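Kitchen tips I've stopped believing, and the few I've kept

I have a drawer full of cuttings. Some are from my mother's magazines, some are printed off websites that no longer exist, and a fair number are in my own handwriting with no note of where I got them. Over the winter I went through the lot and tried as many as I could stand to. What follows is what survived, and a good deal of what didn't. I have no laboratory. I have a gas hob, a small kitchen in Tunton with very hard water, and a suspicious nature.

Vinegar and bicarbonate of soda

Let's begin with the big one. Every list tells you to pour bicarb down the sink, follow it with vinegar and enjoy the fizz. The fizz is the whole of it. The two cancel each other out, and what goes down your pipe is a weak salty water with some bubbles in it. I did it faithfully for years and still had to take the trap off twice.

Used apart, both are worth the shelf space. Vinegar takes limescale off the kettle. Half fill it with equal parts white vinegar and water, leave it for an hour with the kettle switched off, pour away and boil plain water once before you make anyone a cup of tea. Bicarb, made into a paste with a little water, will shift tea stains from mugs and the brown ring from an enamel pan. Don't use it on aluminium, which it dulls.

For a slow sink, take off the trap. Put a washing-up bowl under it first. I say this every time and I have still forgotten it myself.

Lemon on the chopping board

Rubbing half a lemon and some salt over a wooden board makes it smell of lemon. It does lift a beetroot stain a bit. Whether it does anything about germs I wouldn't like to say, and I notice that the people who swear it does never say how they know. Hot water, washing-up liquid and a stiff brush, then stand the board on its edge so both faces dry. Lying flat on a wet worktop is what warps them.

Oil the board when it looks pale and thirsty. The little bottles of "board conditioner" are mineral oil at a silly price. Chemists sell the same sort of thing for less, though read the label and get one that's fit to swallow.

Sharpening knives on the bottom of a mug

Annoyingly, this works. The rough unglazed ring on the foot of a china mug will put an edge back on a kitchen knife well enough to get through a tomato. It won't mend a chipped blade or a really blunt one. Keep the angle low, go lightly, wipe the knife afterwards. I was all ready to be rude about it.

Foil balls and scissors are another matter. Cutting through folded foil is supposed to sharpen scissors. Mine felt smoother for a day or so and then went back to chewing.

Bread in the fridge

No. It goes stale faster there, and I don't know why the advice keeps coming round. Keep it in a bin or a paper bag if you'll eat it in a couple of days, and slice and freeze the rest. Toast it straight from frozen.

A stick of celery in the bread bin, said to keep the loaf soft, gave me a soft stick of celery.

Storage jars

I bought a set of Schmieder jars with the clip lids after reading that decanting everything would save me money. It cost me money, on jars. They look nice. The flour keeps no better than it did in its bag with a peg on, and I threw away the packets, so for most of February I had no idea whether I was looking at pudding rice or risotto rice, or how old either of them was.

If you must decant, cut the cooking instructions and the date off the packet and tape them to the back of the jar. A strip of masking tape and a biro does the job. The printed labels sold for this purpose come in a pack with "quinoa" on four of them.

One thing does earn its jar, and that's anything moths like. I had them in some wholemeal flour once and they went through the cupboard like wallpaper paste. Good tight lids stop them moving from one thing to the next. Bay leaves do not. Mine laid eggs on the bay leaves.

Freezing herbs in oil

Quite good for rosemary, sage and thyme. Poor for basil, which goes black, and pointless for parsley, which freezes perfectly well chopped in a bag. Don't keep fresh herbs or raw garlic in oil on the shelf, however pretty the bottle. That's a real food poisoning risk and has nothing to do with my temper.

Descaling the shower head with a sandwich bag

Not strictly kitchen, but it was in the drawer. Fill a bag with vinegar, tie it round the shower head with a rubber band, leave it. It works if the band holds. Mine let go at two in the morning with a noise I'd rather not hear again. Unscrew the head if you can and stand it in a bowl of vinegar — the same result and a better night's sleep. Don't leave a plated finish soaking for hours, as it can lift.

Measuring by the cup

I've saved this one because it gets me more letters than any other subject, most of them cross. Cups are fine for water and milk. For anything that can be packed, heaped or shaken they are guesswork. Scoop flour straight from the bag and you'll get a good deal more than if you spoon it in gently, and then you wonder why the scones are like cobbles. Brown sugar is worse. As for a cup of grated cheese, I don't think two people in the country would agree on it.

The conversion charts don't help as much as they ought to. I have three, and they disagree about oats. An old Studmont recipe leaflet of mine wants 173 grams of sugar in a plain sponge, which tells me that somebody took a cup recipe and ran it through a calculator without once thinking about the cook. Nothing dreadful will happen if you use 175.

Dried beans and lentils are easier to weigh as well. They settle differently depending on their size, and a cupful of big ones has a lot of air in it. Put the bowl on the scale, press the zero button, and tip them in.
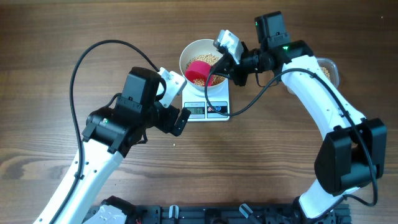
Beans in the bowl, bowl on the scale. A red cup lies on its side in the bowl.

You don't need an expensive scale. Look for one that zeroes with the bowl on, and that has a display you can still read when a wide bowl is sitting over it. Plenty fail on the second point, so take your biggest bowl to the shop if you have no shame. To check a scale at home, weigh an empty jug, zero it, and pour in a litre of cold water. You want 1,000 grams, or near enough for the accuracy of your jug. If it's well out, try new batteries before you blame the scale. Mine was telling lies for months on a dying pair.

Very small amounts are the weak point. An ordinary kitchen scale is no use for a pinch of saffron or half a teaspoon of yeast, and I'd use a proper measuring spoon there without feeling I'd let the side down. If you want to weigh little things, do a larger batch and divide it. 50 grams of a spice mix can be trusted more than five.

Soaking the beans

While we're on beans. Soaking overnight in cold water shortens the cooking, which saves gas. Adding bicarb softens the skins in hard water, and I do use a small pinch for chickpeas, but too much and they taste of soap. Salt in the soaking water does not make them tough, whatever your grandmother said. Mine said it too, and I went on believing her until this winter, when I cooked a salted pan and an unsalted one side by side. The salted ones were the nicer of the two.

Very old beans never soften at all. Use them for blind baking.

Red kidney beans are the ones to be strict with. Soak them, throw that water away, boil them hard in fresh water for at least ten minutes and then simmer until they're tender. Don't put them raw in a slow cooker.

The wooden spoon across the pan

Said to stop a pan boiling over. It pops the first few bubbles, and if the heat is turned up high the froth goes over the top of the spoon and down the side as before, and now you have a spoon to wash. Turn the gas down, or use a bigger pan.

Onions

I have tried the candle, the bread in the mouth, the running tap and a pair of swimming goggles. The goggles work. A sharp knife helps, and so does half an hour in the fridge beforehand. The bread made me cry and dribble.

Magic cloths

A neighbour gave me a Petamville cloth that is meant to clean glass with water alone. It does, for a while. Wash it with fabric softener and it smears everything from then on, which the packet mentions in very small print. A clean cotton tea towel and a drop of vinegar in water does my windows just as well, and I already had the tea towels.

Still in the drawer, not yet tried: walnuts for scratched furniture, cola for a burnt pan, and something involving tights and a vacuum cleaner for finding a lost earring. I'll try the tights when I next lose an earring.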